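In praise of the bare table

I have become a person who clears the table every night, and I want to tell you how good it is!

For years our kitchen table in Ciltatdale was where things landed. Mail, library books, a bag of screws from a shelf I'd already put up, the charger for a phone we no longer had. We ate at one end of it with our elbows in. When guests came we pushed the pile onto a chair, and when they left the pile came back, usually bigger. I thought of this as a storage problem, so I bought baskets. The baskets went on the table.

What changed my mind was a rented cabin in Villanueva last November. It had two chairs, a stove that took its time and one plain pale table with nothing on it when we walked in. I sat down there at six in the morning with a cup of coffee and didn't get up until the light had moved all the way across. I wrote letters. I peeled potatoes on it. We rolled out noodles straight on the wood, flour everywhere, and wiped it down after. I have owned tables all my life and I don't think I'd used one properly until then.

So we came home and emptied ours. It took most of an afternoon and 27 trips up and down the stairs (I kept a tally on an envelope, which I then had to throw out). And I'll say this for light wood — it pays you back the minute you can see it. The grain goes wandering off in long lines and makes these big soft arches, and where the light catches it the color goes almost to white.

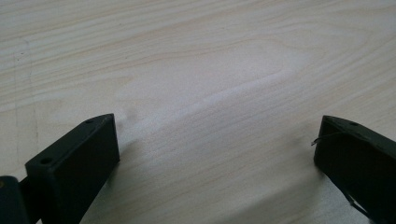 Doesn't a bare table make a home look as if people don't live in it? I'd say it makes room for the living, and by dinnertime ours is covered in plates, homework and half a jigsaw puzzle anyway.

I know the other side of this. My sister-in-law in Skarnia keeps a bowl of lemons, a runner and two candlesticks on hers at all times, and it looks lovely. She also eats on the couch. I'm very fond of that house, but I do think a table you have to dismantle before you can use it has turned into a shelf.

People will tell you the answer is a bigger table. I looked! There was a beauty at the Hovau furniture hall for 871 dollars, long enough for ten, and I stood stroking it for far too long. But I know us. We'd have had ten places' worth of mail. The old one is plenty when all of it is available, and it turns out to be wider than I'd been telling people.

My one rule is small. Whatever came to the table goes away with the person who brought it, before bed, and then somebody wipes it with a damp cloth and dries it. Some nights I do the whole thing myself and grumble. But then comes the morning, and I walk in with my coffee and can put it down anywhere I like — anywhere at all! — and I'm happy before I've even had a sip.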